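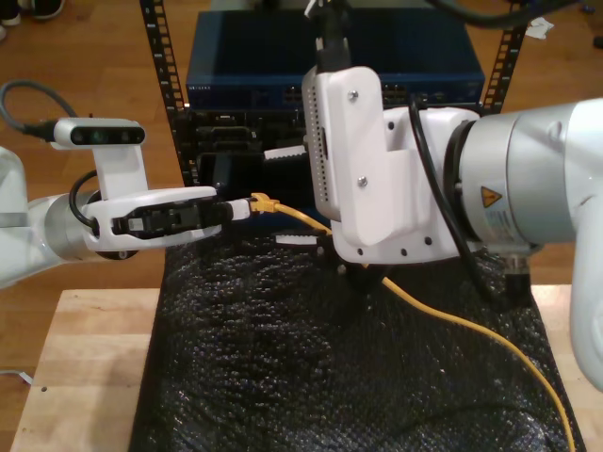 **Week 8: wiring a small office (notes to go with the talk)**

Okay, so last week we left the Gamton clinic with a floor plan and no network. I promised we'd do cable runs first, and Wi-Fi can wait!

Start at the closet, always. Walk from there to every desk and write down the real path the cable takes, up the wall and over the door and back down. A straight line on the plan will fool you every time (it fooled me at Stiltdale, and I had to reorder).

The limits you need for the homework:

- 100 meters end to end for copper, patch cords included
- two drops per desk, even if they swear they only need one
- keep clear of power lines, and cross them at a right angle if you must cross
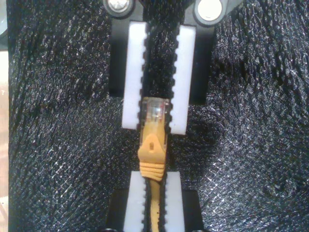
Label both ends before you pull. I use room number, then jack number, so 346-2 is the second jack in room 346. Priya Crenshaw asked whether color coding is enough, and I'd say no, colors run out fast and people swap cords.

For next time, plan the 12 desks on the Gamton handout and bring your total cable length. Show the slack too, please. Rosalind Lindqvist has spare floor plans if you lost yours.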